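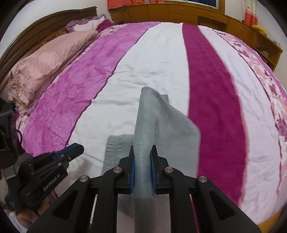
One reply on the old thread says the spin is what shrinks wool, and that the water temperature makes no difference as long as the drum is kept under half full. I have followed that advice since the winter and now have two jumpers that are shorter in the body and wider at the hem. Both are labelled 100% wool, hand wash. The machine is a Gelley with a wool programme, which I run at its default setting with the Trustari liquid. I dry them over the bath rail.

Is this felting, or has the knit been pulled out of shape? And can either be put right?

Posted in Home & Laundry > Fabric care
20 April 2026 - 347 views - 2 min read

Answer 1 (marked as helpful)

Two separate faults, I think. Felting makes the fabric thicker and closer, and you lose sight of the individual stitches. Distortion leaves the stitches visible but changes their proportions. Shorter and wider with clear stitches is distortion, and it can usually be corrected. If the stitches have gone, it can't.

Check the surface in daylight, inside and out. Look at the underarms first, as they felt before anything else.

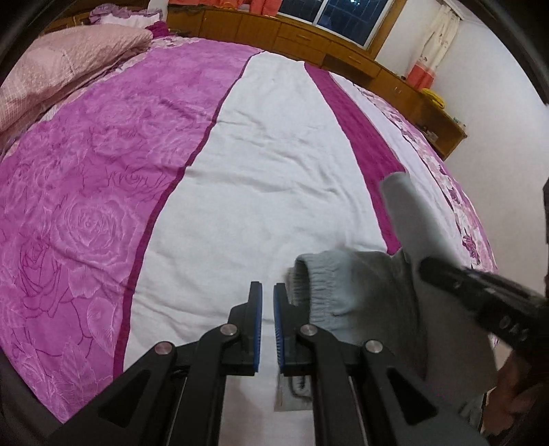 Does a hair dryer help to finish off a damp cuff? It dries the outside of the rib quickly and leaves the seam damp, so the cuff sets unevenly. Leave it flat overnight.

To correct the shape:

Soak in cool water with a little wool wash for half an hour. Press the water out, don't wring. Roll in a towel and kneel on it. Lay flat on a dry towel and ease the body to length, working from the hem up. Measure against a jumper that still fits - guessing by eye always comes out too long.

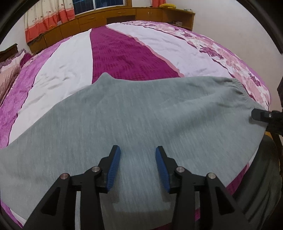 Turn it over once the upper side is dry to the touch, and swap the towel at the same time. Keep it away from the radiator. A rail is the wrong place for anything knitted, as the wet weight hangs from one line.

On the temperature claim: it does matter, mostly the change between wash and rinse. Keep both cool.

Answer 2

had this with a Fluvcombe cardigan, used hair conditioner in the soak. got 6 cm back in the sleeves, body didn't move. no idea if the conditioner did anything

Reply to Answer 2

Conditioner lubricates the fibre so it stretches more easily. It won't undo felting.

Related
Jasińska wool comb or a razor for bobbling?
Gelley wool programme stops before final spin
Can I wash a lined skirt at home?
Moth holes in a stored blanket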